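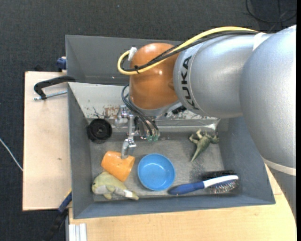
By Truvlow Prothero, staff writer, Stalik Kids

Why Toys and Cups End Up in the Same Bin

Most homes have a bin like this. Maybe yours is in a closet, or at the end of the hall. Things go into it when people are in a hurry. A cup goes in, then a soft toy, then something from the kitchen drawer. After a while, the bin holds a mix of things that have very little to do with each other.

People call this a catchall. The word means just what it says. It catches all the things that have no other place to go.

What are things made of?

One way to understand a mixed bin is to think about materials. A material is the stuff a thing is made from.

A plush toy, like the pale yellow-green sea creature, has a cloth outside. The word "plush" is the name of a kind of cloth with short, soft threads that stand up from the surface. The threads are called the pile. When you pet a plush toy, you are pushing the pile one way or the other. Inside most plush toys there is a fluffy filling, and the filling is mostly air. You can squeeze it because the air has somewhere to go.

Most drinking cups are stiff. Squeeze one and it pushes back. It has to be that way, or your juice would end up on the floor.

Why is the cup wider at one end?

Look at the orange cup again. One end is wider than the other. We say a shape like this is tapered. Tapered cups can be stacked one inside the next, so a tall pile of them takes up very little room in a cupboard.

A tapered cup also does something funny when it is on its side. Try it at home with an empty one. Give it a small push on a flat floor. It will not roll straight. The wide end travels farther than the narrow end with each turn, so the cup goes around in a curve.

Why does the toy have a label?

Many plush toys have a small cloth label sewn into a seam. The sea creature has a white one near its tail. Labels often tell you what the filling is and how to wash the toy. Some people cut them off -- but read yours first, and ask a grown-up before you use scissors.

How to sort a mixed bin

Our readers in Tadeo asked for a sorting job that fits into a Saturday morning. Start with a clear patch of floor.

Take out the soft things and put them together. Next take out anything used for eating or drinking. Those go to the kitchen to be washed. Put the hard toys in a third pile. Whatever is left can wait in the bin.

You can sort a second time by color or by size. There is no one right way -- a library and a grocery store sort things very differently, and both work fine.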